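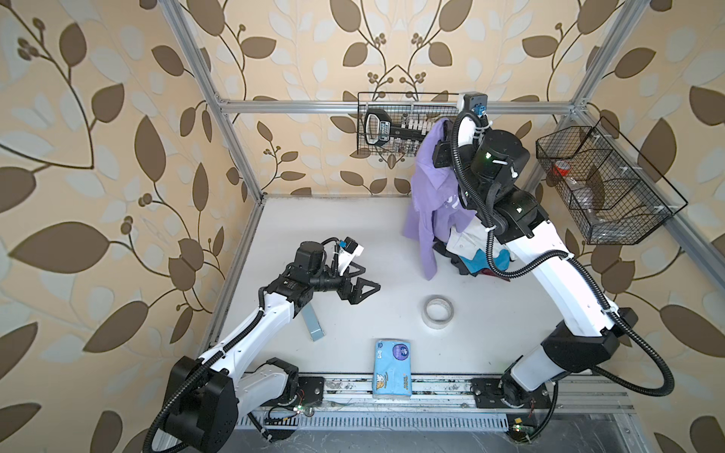 You lot folded more in a morning than we've managed since we moved in, one reader wrote to us after the October newsletter, and could we please put the sock method back up. Will do. It's on the list.

# About Flillier

We sort, fold, pack and label. Clothes mostly. Also linen, kids' gear, the bottom drawer with the dead batteries. Based in Driltthorpe, upstairs, parking round the back off the lane.

Started as 2 people and a ute. Now 11 on the roster, still one ute. Took over the Girlow linen round when they closed up, so if you were a Girlow customer, hello, your bag colours are the same and your pick-up day hasn't changed.

## What we do

- Wardrobe sorts, at yours or at ours
- Packing for a move (clothes and soft stuff only, no crockery, please stop asking)
- Off-season storage, 300 tubs at the Camenzind shed, dry and off the floor
- Donation runs, Monday arvo

## How a pile gets done

Everything out first. No folding until it's all out. Jeans in one lot, shirts in another, anything with a button missing goes to the side. Then tape, then label. Label on the short end of the box, never on the lid, we stack them.
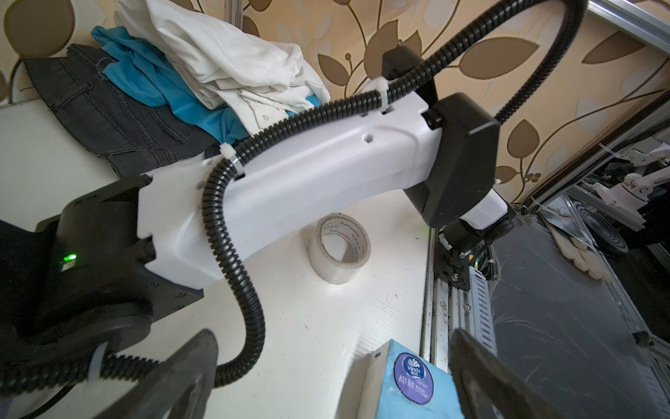 *Reading time: 2 min*

People ask what to buy before they start. Nothing much. A roll of tape, a pack of tissues for the dust, a wire basket on the wall for the bits that keep wandering off. Don't buy organisers untill you've seen what's left. Half the drawer dividers we get handed are still in the plastic.

Denim gets folded in half and then thirds, back pockets out. Tees in thirds with the print showing so you can find the purple one at six in the morning. White shirts on top of the pile, always, they crush. Hang them if you've got the rail space.

We did 3,000 bags last year. Most of it went back to the same wardrobes, neater. We don't tell you what to chuck. Your call, your jumper.

## Bookings

Phones from 8, not before. Evenings fill first. Drop-offs at the side door, name on the bag, and please check teh pockets. Tissues through a dark wash are a whole afternoon.

Storage prices are on the Camenzind page. Moving jobs need a fortnight's notice, longer over the school holidays.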